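Wodivlow opens its tabletop simulation pack to small teams

News / Robotics software
Share Save Print
Reading time: 4 minutes

Wodivlow has put its tabletop simulation pack on general sale, after a trial period in which it was only open to a handful of university groups and one packaging firm. The pack is called Lavitz. It gives buyers a set of furnished rooms, a library of household objects and a ready-made robot arm to practise picking things up and putting them down, all inside the computer.

The company is aiming it at teams who are training arms to do household and light workshop jobs and who don't have the floor space, or the spare hardware, to collect everything in the real world. A licence covers 2 machines as standard. Larger groups can add more seats, and teaching departments can ask for a classroom licence that runs for the length of a course.

Lavitz comes with 24 rooms in its first release and 300 objects to go in them. The rooms are finished with doors, brick walls, chairs and kitchen units. The objects are small things of the kind people leave lying on a table. Wodivlow says any object can be placed in any room, and that the task set can be changed without rebuilding the room around it.

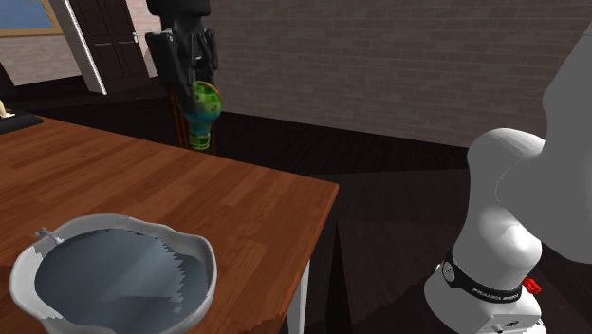

The first jobs supplied are all of one type: take an object, carry it across and put it in a container. Daryna Kobzar, who leads the product at Wodivlow, said the team chose this on purpose.

"It is a dull task and that is why we started there," she said. "If an arm can't take hold of an odd shape and carry it to a bowl, there is no point asking it to lay a table. People wanted to begin with the hard demos. We asked them to run the plain ones first and send us the results."

She said trial users had asked for more awkward objects and fewer neat boxes. Boxes and cylinders now make up a smaller share of the library than they did in the trial, and shapes with a narrow end or an uneven surface have been added in their place. Weight and friction can be set for each item, or left to vary between runs within limits the user picks.

The arm in the standard set-up is a Franka Emika model with a two-finger gripper. Other arms can be loaded from a file, though Wodivlow will only give support for the ones on its own list. Kobzar said the list would grow slowly. Each arm has to be checked by hand, and her group is small.

What is in the pack

Lavitz is sold as a download. Buyers get the rooms, the objects, the arm, the set of starter tasks and a recording tool that saves each run along with the views from whichever cameras the user has placed. Cameras can be put anywhere, including close to the table or behind the base of the arm. Lighting can be changed for each run, from a bright kitchen to a room with most of the lights off.

A second tool, Pirihi, is included at no extra charge for the first year. It reads through saved runs and sorts them by result, so that a user can pull up every attempt where the object was dropped or where the arm touched the furniture. In the trial version Pirihi had to be bought separately, and the university groups said they would not have paid for it. Wodivlow changed its mind before the launch.

There is no cloud version. Everything runs on the buyer's own computer, which will need a recent graphics card. The company had planned to offer rented machines but dropped the idea when trial users said they would prefer to keep their recordings in-house.

Each room can be set out in different ways. The table may have two or three things on it or be fairly crowded, and the container can be moved and turned between runs. Other items can be left lying on their sides as well as standing up. Kobzar said this was a late addition and took more work than expected.

"We had everything standing upright, like a shop shelf," she said. "One of the groups wrote to us and said their own kitchen never looked like that. So we spent most of March knocking bottles over."

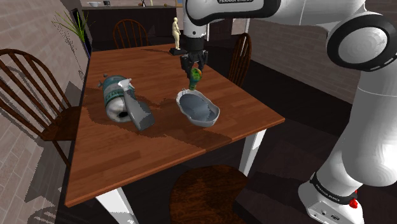 Furniture is treated as solid, so an arm that swings too low will hit a table edge or a chair and the run will be marked down. Users can switch this off while they are setting up a task. Wodivlow advises turning it back on before any runs are saved for training.

How it did in the trial

The packaging firm in the trial was Nemeck, which makes and fills small gift boxes. It used Lavitz for 4 months to prepare an arm that places single items into trays. Its report to Wodivlow, a summary of which was shared with customers at the launch, was positive on the whole but had some complaints.

Nemeck's staff liked being able to change the shape of an item in the morning and have new recordings by the end of the afternoon. They found the rooms of little use, as their own work is done at a bench with nothing else near it, and they asked for a plain workshop setting. One has been promised for the next update.

They also said that soft goods were poorly handled. Cloth bags and paper wraps behaved as if they were stiff, and the firm gave up on them after a few tries. Wodivlow accepts this. The sales page now says that Lavitz is meant for rigid objects only, and Kobzar would not give a date for anything softer.

The firm's other point was about the move from the screen to the real bench. Training in Lavitz alone was not enough for the trays, and staff had to add their own recordings from the real arm before they were happy with the placing. The report does not say how many. Wodivlow said this was in line with what it tells all its customers, and that the pack is meant to cut down on real recordings and cannot replace them.

Two of the university groups said the manual was hard to follow, especially the part on adding new objects. It has been rewritten, with a worked set-up from start to finish, and the old version has been taken down. A short printed guide was also tried out but is not part of the final package.

Price and support

Wodivlow is not publishing a price list. Buyers are asked to fill in a form with the size of their team and the kind of work they do, and a quote is sent back by email. The company said small teams would pay less than large ones and that the classroom licence would be the cheapest of all. Groups who took part in the trial keep their current terms until their licence next comes up for renewal.

Support is by email, with a reply promised by the end of the next working day. There is a shared forum where users can swap task files. Room files can't be swapped, as they are covered by the licence, but users can share the layout of a table so that someone else with the same room can load it.

Updates are free for as long as a licence is in force. When it ends, the software stops working, but saved recordings can still be opened and used. Kobzar said this had been the most common question from the trial groups.

The next update is due in the autumn. Along with the plain workshop, it will bring a second set of tasks in which the arm has to move one object out of the way to get at another. Drawers and cupboard doors are planned for later. At present the doors and kitchen units in the rooms are there as background and can't be opened by the arm.

Existing users of the trial version will need to remove it before installing the new one. Recordings made in the trial can be carried over, but camera positions have to be entered again by hand. Instructions are on the download page.

Requests for a quote can be made through the Wodivlow website. Teaching departments should choose the classroom option on the form and give the start month of the course.

More in Robotics software
Back to all news
Sign up for our monthly round-up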